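Flurgate Teaching Guide, Section 4: Showing the Arm a Cloth
By Ese Ogbonna, Barrera August

The arm learns by copying you, bad habits included. Drive it the way you'd want it to drive when you've gone home.

1. Put the cloth on the white table and bring the gripper down slowly with the hand controller. Aim for a corner. Corners forgive.

2. Close the fingers until the tips nearly meet at the fabric. Keep the wrist view open while you do it.
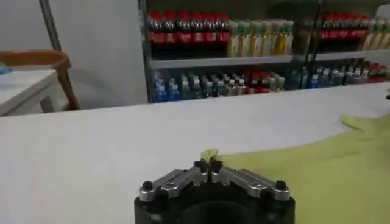

3. Press RECORD before the lift. Everyone forgets once.

Note: A fumbled grab followed by a good one is worth keeping. A fumbled grab followed by swearing is also fine, as there's no microphone.

4. For the next take, move the cloth and start from a different spot. Leave the printed side up for this set, cartoon and all. 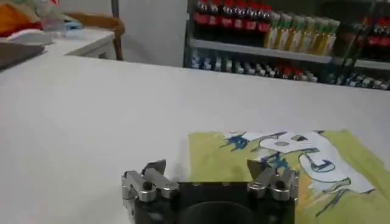 5. Save the take and name it. "Test2_final_NEW" is not a name.

Caution: Keep your free hand off the table while the arm is live. Stop after up to 95 takes per shift.

Last updated: August
© Daluria, Nolldale office. Contact | Back to top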